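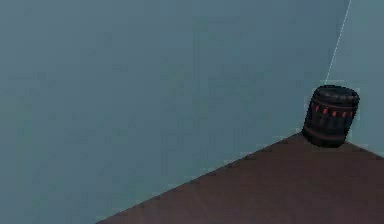
Week 5 handout: setting up the canister cell in simulation

Ghada Obeidat, Partanen Building, room 39

We ran out of time on Thursday before I got to the table, so these notes pick up at the point where you have Plaltix open and an empty world in front of you. If you were away, get the starter folder from the course page first and read the install sheet. I won't repeat it, and half the questions in my inbox are answered on its second page!

The cell is a small one: a table, a black canister that stands on it, and the Jarneo arm, which you load last. Please do load it last. I know it's the fun part, and I know the menu puts it at the top, but an arm that arrives in a world with no table will happily take its home pose from the floor and then you'll spend your evening moving everything up by the height of a table.

Table first

Load the brown tabletop from the parts folder and set it to fixed. The box is unticked when you load it, and a table that isn't fixed drops out of the world the moment you press play (somebody does this every year, and one year it was me, in front of the class). Leave the surface friction at the value in the file for now. We'll play with it in week 7.

Then check the height. Click on the top face, read the z value and write it in your cell sheet, because the canister, the arm base and the gripper limits all get worked out from it. Copy the whole number with its decimals. A canister that starts a hair below the surface gets shoved out by the physics, and it can leave with quite a kick.

The canister

Load it as a free body, upright, and give it a start position a little above the table so it settles down onto it. Run 50 steps with nothing else going on and then look at its pose. If the position is still changing, something is wrong, and it's nearly always one of these:

The collision shape is still set to the detailed mesh. Switch it to the plain cylinder. You keep the red dashes and the stripe near the base, as those belong to the visual model only.

The center of mass is up in the lid. I've fixed this in the newer file, but old copies of the folder are still going around.

The time step got changed while you were poking at other things. Put it back.

One more thing on tilt. People look at the canister on screen, decide it's leaning, and start fiddling with the rotation by hand. Don't trust your eyes for this – a wide camera will make an upright cylinder lean quite convincingly near the side of the view. Read the roll and pitch in the pose panel. If they're zero, leave it alone and go fix your camera.

Camera and backdrop

The backdrop is the plain blue-gray one that comes with the starter world. You can swap it, but I'd like you not to until your cell runs, so that when you bring me a problem we're both looking at the same colors. Black on blue-gray is easy to pick out. Black on the dark brown is a little harder, so think about how much of the canister you want standing against the table when you choose your angle.

Set the camera from its numbers in the side panel. Dragging with the mouse is fine for looking around, but you won't get back to the same view on Monday morning, and every check we do later compares one run with another. Save the view under a name with your initials in it. Try to have the canister well inside the picture with space on all sides, since the arm has to come in from somewhere.

Debug lines

Plaltix can draw thin lines in the world for axes, rays and attachment points. They are handy for finding out which way is up and a nuisance in recorded runs. They do show in saved images unless you turn them off in the render menu, which is a separate switch from the one in the view menu. If you see a line in your output that you didn't ask for, click it in the object tree and find out what owns it before you delete anything. Deleting the owner by mistake is how group 8 lost their canister last October.

Now the arm

Load the Jarneo, set its base height from your cell sheet, and send it to home with the gripper open. Step through the move slowly the first time and watch the contact list. It should show the canister touching the table and nothing else. If the arm turns up in that list, stop and check the base height again before you touch the joint limits.

For next time, bring your cell sheet filled in, your saved world and one image from your named camera. The Clelteretti reader, pages 39 to 41, covers contact settings, and you'll want that read before we start gripping things.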